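Robot Learning Laboratory, Handout 3
Gathering examples by teleoperation

Before this session, please read the Gromeo notes on leader and follower arms. We use the same words as in those notes.

One example is called an episode. It begins when the operator presses start with all arms in the rest pose, and it ends when the task is complete or when 30 seconds have passed. Each group collects 168 episodes for the task "object to bin". Failed episodes are not deleted. Mark them with F in the log, and they will be used later in the Koltiston exercise.

Change the starting place of the object after every episode. In November one group left a spoon always at the same angle, and their policy could not grasp it at any other angle. Turn it, move it near to the rail, move it far from the rail. The bin may also be moved, but only after 2 full sets.

Watch the wrist view while you operate. If the fingers cover the object for a long time, the model has little to learn from in that part of the episode. Come to the object more slowly and from the side.

Save your files in the Estrella folder before you leave. The Vevow converter does not accept spaces in file names.
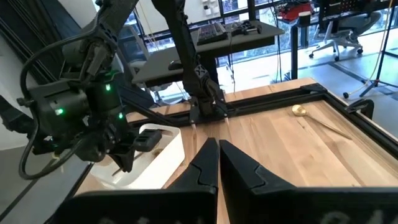 Handout 3, page 2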